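1/ Nalis, unser Kellerbier mit Kalthopfung, geht heute in den Ausschank. 20. Okt. 2022, Sud 152. Ein paar Notizen zum Prozess.

2/ Stammwürze und Schüttung wie im Februar. Geändert ist nur die Hopfengabe: erst Coravar, nach dem Ende der Hauptgärung Umance. Beide als Pellets, beide im Tank.

3/ Kontaktzeit 2 Tage. Länger bringt bei uns vor allem grasige Noten - die Bitterkeit im Glas steigt auch, im Labor kaum messbar.

4/ Diacetylrast vor der zweiten Gabe, nicht danach. Odair Araújo hat auf Hop Creep hingewiesen: Enzyme aus dem Hopfen bauen Restdextrine ab, die Hefe arbeitet weiter, Diacetyl kommt zurück. Deshalb vor dem Kaltstellen nochmals forcierter Test.

5/ Ausbeute: über 100 Kisten, dazu 30 Fässer für den Ausschank. Der Verlust im Hopfentrub bleibt der größte Posten.

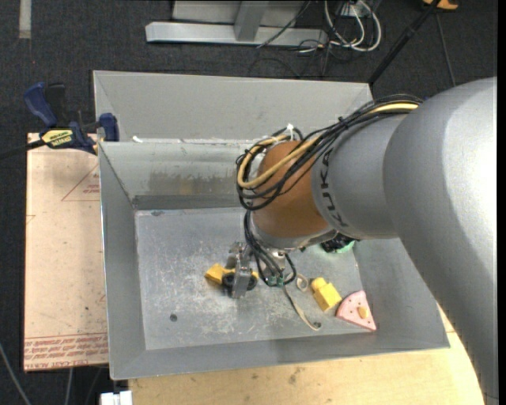 6/ Offen ist die Schlauchführung am Drucktank, den wir intern Pumphrey nennen. Der CO2-Schlauch knickt am Anschluss, sobald der Tank zum Reinigen verschoben wird. Am Roboterarm läuft das Kabelpaket in einer weiten Schleife ums Handgelenk, oben sitzt ein weißer Kabelbinder, erst unterhalb gehen die dünnen Leitungen zum Werkzeug. So einen Bogen bekommt der Schlauch auch - mit größerem Radius als bisher und Fixierung vor dem Anschluss. Teile sind bestellt, Umbau vor dem nächsten Sud.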